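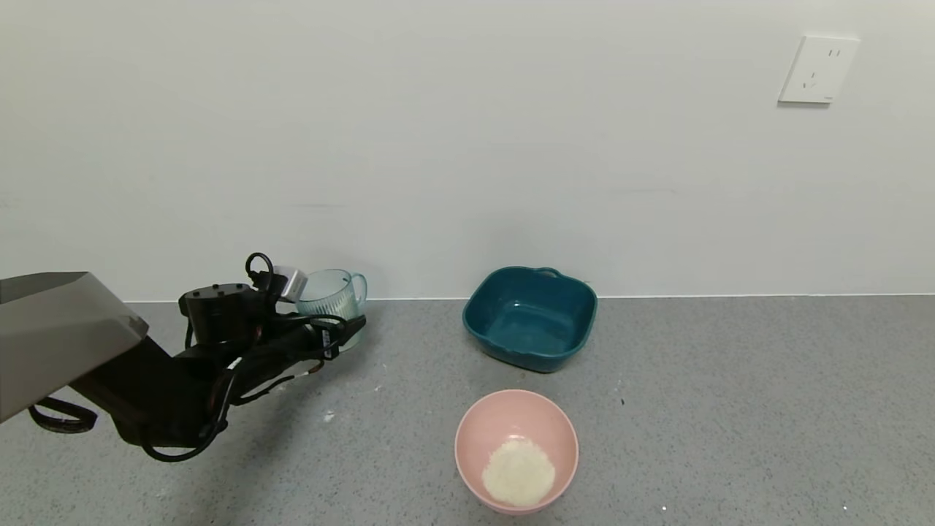

A dishpan, also called a washing-up bowl, is a portable open basin used for washing dishes, rinsing produce, or carrying small kitchen items. Most modern dishpans are molded from plastic and may be square, round, or oval. The walls commonly flare outward toward the rim, which allows empty basins to be stacked, and many models have small handles formed in the upper edge.

Dishpans are kept in the sink or on the countertop beside it. A second basin is often used for rinsing — a common practice in kitchens with a single sink.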